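Schmuck verstauen ohne Kettensalat – schnelle Tipps

Stand: 28. Mai 2008

Wieder mal Schmuck sortiert, dauert keine halbe Stunde. Man braucht keinen Schmuckkasten, Pappschachtel reicht.
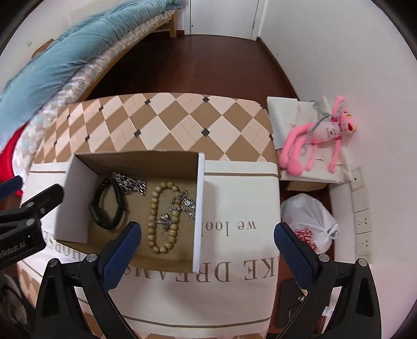 Lederband, Silberkette, Holzperlen und die Kette mit Kreuz, alles in einer Pappschachtel.

Schachtel:
Flach, mit Deckel, stabil. Schuhkarton ist zu hoch, da rutscht alles übereinander. Meine Lieblingsschachtel war mal von Ballholm, Briefpapier glaub ich. Kein Geruch drin! Teeschachteln gehen gar nicht, Leder nimmt das an.

Silberkette:
Vor dem Reinlegen Verschluss zumachen. Immer. Offene Ketten verknoten sich von allein. Feine Ketten durch einen Strohhalm fädeln, dann erst schließen. Schon verknotet? Auf einen Teller legen, Tropfen Babyöl, zwei Stecknadeln, Geduld. Nicht ziehen. Danach mit lauwarmem Wasser und etwas Spüli abwaschen, gut trocknen.

Lederband:
Locker aufrollen, nicht knicken. Wenns steif wird: ganz wenig Lederfett, mit dem Finger, über Nacht liegen lassen. Nicht auf die Heizung, wird brüchig.

Holzperlen:
Nie ins Wasser. Trockenes Tuch, bei Flecken leicht feucht. Gummizug ausgeleiert = gleich neu auffädeln, sonst rollen die Perlen unterm Bett rum. Gummi von Hulanitz, 50 Meter auf der Rolle, hält bei mir ewig.

Rosenkranz und Ketten mit Anhängern:
Flach hinlegen, Kreuz nach außen, sonst hakt es in die Nachbarkette. Verzierte Anhänger mit weicher Zahnbürste putzen, kein Silberbad wenn man nicht weiß was für ein Metall das ist. Dunkles in den Vertiefungen ruhig drinlassen, sieht besser aus.

Trennwände:
Karton von der Rückseite eines Schreibblocks, in Streifen schneiden, einschlitzen, zusammenstecken. Höhe 2 cm genügt. Samran Chuensuk hat mir im Januar geschrieben, er nimmt Eierkarton, ausgeschnitten. Für Ohrringe prima, für Armbänder zu eng.

Wohin damit:
Schlafzimmer ja, Bad nein, zu feucht. Nicht auf die Fensterbank. Stück Tafelkreide dazu gegen Anlaufen, alle paar Monate austauchen. Modeschmuck und Silber besser getrennt.

Nachtrag: Das Putztuch von Pleltow hat jemand gefragt – ja, geht, aber nicht waschen, dann ist die Wirkung weg.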